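Niltley deep fitted sheet, cream

Home > Bedding > Sheets > Fitted

Brushed cotton. Deep sides, elastic all the way round. Single, small double, double, king. Pillowcases sold seperately, see further down the page.

Back in stock as of this morning, all sizes bar small double. Small double is on its way from Putberg, no date yet.

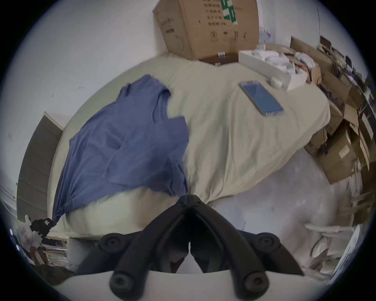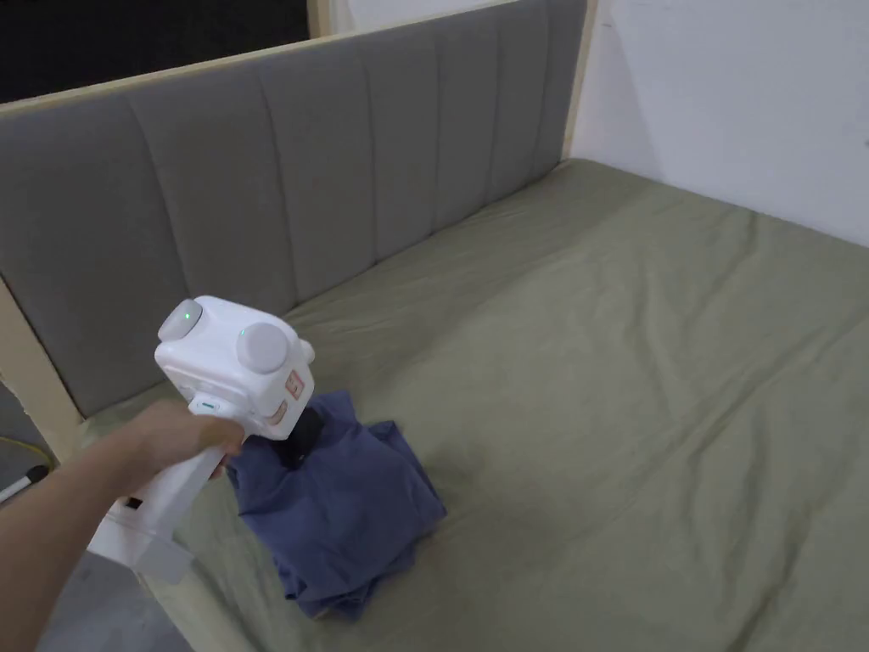

Quick facts

Colour: cream. Not white, not ivory. People order it thinking it's the white, please check before you open the packet
Fabric: 100% cotton, brushed both sides
Weight: 124 gsm
Fits mattresses: up to 4 inches deeper than the old Niltley standard, so most pillow tops are fine
Elastic: full edge, not just the corners
Wash: 40, or 60 if you must
Tumble: low
Iron: if you like ironing
Stock code: NIL 539

What changed from the old one

The old Niltley had elastic on the corners only. Fine on a thin mattress, hopeless on anything with a topper, we had a drawer full of letters about it. New one runs the elastic right round the hem. Goes on slightly slower, stays on a lot better.

Cotton is the same mill as before. Thread is a bit thicker at the corner seams, that was where the old ones went first. If yours has gone at the corner and it's under two years old, send it back, we'll still swap it.

Colour has moved a touch warmer than the last batch. If you are matching to pillowcases bought before December, order one first and hold it up in daylight. Lightbulbs lie.

Sizing

Single - 90 x 190
Small double - 120 x 190
Double - 135 x 190
King - 150 x 200

All in cm. Measure the mattress, not the bed frame. Measure the depth as well, with the topper on if you use a topper. Cot bed size is under Children's, different product and a different cotton.

We don't do super king in this one. Have a look at the Clovcombe, flatter cotton, less fluffy, but it comes that big.

Washing

Wash before first use. It will shrink a little the first time, we cut it generous to allow for that. So if it looks baggy straight out of the packet give it one wash before you decide.

No fabric softener. It flattens the brushing and then you have paid for brushed cotton and got plain. Half the powder you'd normally use.

Bit of fluff on the first two or three washes, clean the filter. Keep it away from black towels. Don't bleach, it goes yellow in patches and we can't take it back.

Line drying is best. Take it down while there's still a hint of damp in it, fold in quarters, smooth with your hands. Good enough for most people.

Getting it on

Look for the label. It goes bottom left corner, foot end. Do the top two corners first, then the foot, then run a hand down each side to pull the hem under. On a heavy mattress do the opposite corners instead, top left then bottom right.

Pillowcases and flat sheets

Housewife pillowcase, pair - NIL range, same cream, envelope end
Flat sheet - double and king only
Bolster case - discontinued, a few left in the Jarman shop, ring them

Duvet covers in this cream are planned but don't hold off for them.

Delivery and returns

Standard is three to five working days. Order before noon and it normally leaves the same day, Fridays can slip. Free collection from Jarman and Clovcombe shops, bring the email or just your surname.

Returns 30 days, unwashed, in the packet. Washed and faulty is fine too, tell us whats wrong and put a safety pin by the fault so we can find it. Pet hair, sorry, no.

Trade and holiday lets: nearly 200 of these went out to guest houses last year and we do a price on ten or more. Email with sizes and a delivery address, Marleny Cuadros does the trade quotes and is in Monday to Thursday.

Questions we get

Is it flannelette? Near enough. Lighter than the old fashioned sort, you can have it on in spring.

Does it bobble? A bit, at the foot end, if you wear socks in bed. Less than the previous one.

Will it fit an adjustable bed? Yes on the singles. On a split king order two singles and check the length, some of those mattresses are 200 long and the single isn't.

Can I buy a swatch? Free, one per colour, use the swatch form. Comes second class.

Is the packaging plastic? Paper band and a card. The king comes in a cotton bag as it wouldn't stay in the band.

Prices and stock checked Wednesday, April 29, 2026

Also in this range: Niltley mattress protector - Niltley under blanket - Clovcombe fitted sheet, super king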